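Caps on Wire: the Spinning Rack Gallery
Posted 28/10/2023 by Heather Sheehan

I have never believed in hat stands. Hooks I understand, and a shelf I understand, but a thing that takes up half a table so that a few caps can go round and round on it has always struck me as a shop's idea of what a house needs. Carleen Tipoki thinks I'm wrong and has been saying so for most of the year, so the Govholm page gets a gallery on the subject and I get to write the words. 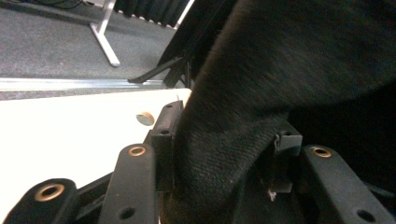
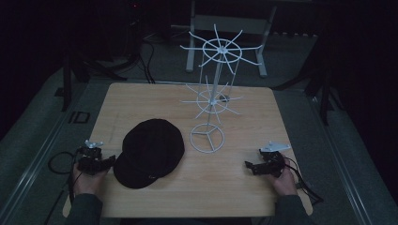 Black fabric close up, first picture; black cap and white wire rack on the table, second picture.

Notes on the fabric
Black cloth is a misery to judge. In the first picture you get a faint diagonal ridge and a slightly fuzzy surface, and then the folds go so dark that there is nothing more to learn. It looks soft and thick. I'd want it in my own hand before I said more than that, and I'd want to know how it behaves after a summer of sun cream and sweat. Anyone who sells you a black cap on the strength of a photograph is asking a lot.

Notes on the rack
White coated wire, a round base with three spokes, a pole up the middle and two tiers of arms, with the bigger tier at the top. The tips of the upper arms turn up a little, and I will admit this is sensible. A straight arm with a cap on the end of it is a cap on the floor by teatime. My doubts are about the rest of it.

First, the spinning. Carleen says it lets you see the lot without reaching over. Fine, in a shop, with strangers poking at it all day. At home I know which caps I own. I also know that anything that can be spun will be spun by the nearest child until something flies off, and I include Tipene Kerslake in that, who is 27.

Second, the base. A ring with three spokes is all very well while the weight is shared out evenly. People don't share weight out evenly. They hang everything on the side nearest the door. Nikau Maihi reckons you could stand the base on a square of rubber matting and forget about it, and he may be right, but then you have bought a rack and a square of rubber matting.

Third, dust. White wire shows it, and there are a great many joins. I have cleaned a wire fruit basket every week for years and I don't wish to own a taller one.

Notes on the cap
A plain black baseball cap, sitting crown up on the pale wood with the brim curving down. I have no complaint about it. I do have one about the usual advice, which is that a cap must be hung or it will lose its shape. I have left caps crown up on tables, car seats and the top of the fridge, and the only one that ever lost its shape was sat on. Brodie Bolger hangs all of his from the strap at the back and they have a dent there to show for it.

If you are going to hang them, put the crown over the end of the arm so the fabric is held from inside. Keep the heavy ones low. Don't double up, whatever the box says about capacity, as two caps on one arm means the one underneath never gets worn again.

Notes on the table
Light wood, pine to look at, square, and in my view the best storage in the whole gallery. You can put a cap on it. You can pick the cap up again. Carleen says this is me being difficult.

What people have asked so far

Would it do for scarves? I doubt it. Thin arms and knitwear are a bad match, and a scarf over wire gets a crease in it that you'll be wearing until spring. Beanies would be all right on the upper tier.

Is it worth paying more for one of the fancy ones? Someone forwarded me a listing from Havlíček at 395 for a floor-standing version, and I read it twice looking for the reason. It had a heavier foot. For that money I would expect it to go and fetch the cap for me.

Does a small one make sense for a market stall? Yes, and this is where I lose the argument. If you have caps to sell and a table to sell them from, height is free and table space isn't. Carleen's cousin does the January market with a rack of much the same sort and says people stop to turn it. I believe her. I still think most of them turn it and walk away.

I've agreed to keep one at home for 3 months and report back, with photographs, provided I'm allowed to say whatever I like. The scarf question will get a proper trial as well. Send me your own racks, hooks, nails and bannisters in the meantime, and if yours has fallen over I especially want to hear from you.

Next gallery: umbrella stands, words by Brodie.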